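Tundov parts bench – sorting problem log
Ticket opened by: Amanuel Gebremichael
Area: returns and spares, back bench
Status: open, see last entry
Priority: was low, now medium

Summary
Small electrical spares getting mixed between trays at the sort stage. Wires turning up with boards, boards turning up with solenoids. Pickers then send the wrong bits out. Two wrong kits to Vistano in September, both came back, neither customer very happy.

What we expect
One kind of part per yellow tray. Steel tray in the middle is for the kit being made up and nothing else. Kit goes to bagging, steel tray goes back bare.

What we get
Stray leads in the board tray. A board left in the steel tray overnight, found at the 9 am start. Solenoid ones come in tangled by their own leads and drag others along when lifted.

Steps to reproduce
Tip a mixed returns box straight on to the bench. Sort by hand at normal speed. Do it again after lunch with a different person. By the second box there's always something in the wrong tray. Happens with Pichon returns more than the others, they come in with no inner bags at all.

Log

Entry 1
Checked the stock sheet against the shelf. Sheet says fine, shelf says not fine. The sheet has 4,000 lines on it and half of them are old Proketti part numbers we dont even carry now. Not going through that by hand. Parked.

Entry 2
Put paper labels on the tray rims. Lasted one shift. They peel off when the trays get wiped down, then end up stuck to the parts. Removed the lot. Glue marks still there on a couple of trays, tried washing up liquid, no good. Someone please bring label remover.

Entry 3
Swapped the deep boxes for shallow trays. Better straight away – you can see to the bottom without rummaging. Downside, long leads hang over the rim and catch on sleeves. Told everyone to tuck them in. Mostly ignored.

Entry 4
Table. Two tops pushed together and there's a join down the middle. Screws and little clips go down it. Ran a strip of clear tape along, came up within the week. Packing foam pushed in from underneath is next on the list, needs someone with thin hands. Not the cause of the mixing but it's losing us bits so logging it here.

Q from day shift: can we have one tray per customer instead?
Reply (AG): no. Tried that last year, same part in 5 places and no idea how many we had. Stays by part type.

Entry 5
New layout as of this morning. Yellow trays out near the corners, steel one in the middle so it's the same reach from either side. Did a small run to test. No wrong parts in the finished kits so far but it was a quiet morning, dont close this yet.

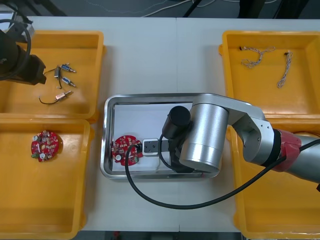

Leads are still the weak point in all this. Boards behave, they stay where you put them and there's plenty of room round them. Twisted wires are ok too if you lay them down one by one, like the tan and white pair in the top right tray, and dont drop them in a bunch. The solenoid type parts are the pain, three in one tray and already a black wire wandering off towards the middle. Put ten times that in and its a birds nest. Suggest twist ties on every lead before it goes in the tray, ties are in the drawer under the bagging bench, the green tub not the white one.

Also noticed the labels on those parts arent all one colour, two blue and one pinkish. Are these the same part?? If they're not then we've been counting them as one line and that would explain the stock sheet being out. Need someone who knows the old numbering to look. I'll ask the Vistano desk, they sent most of them.

Entry 6
Vistano desk replied. They think label colour is just the batch but arent sure, checking with their own stores. Until then keep pinkish ones apart – use a small bag inside the tray, don't start another tray or we run out of table.

Entry 7
Twist ties going on. Slows the sort down a fair bit on the first box, then it evens out. Afternoon lot say it's fiddly with gloves on. Agreed, will order the longer ones.

To do
Longer twist ties
Label remover
Foam for the table join
Answer on label colours (waiting, Vistano)
Strip the dead Proketti numbers out of the sheet, whoever has a spare afternoon
Ask Pichon to bag their returns before they send them

Please dont close this ticket when the ties arrive, it stays open till the label thing is sorted. Add notes underneath and put your intials.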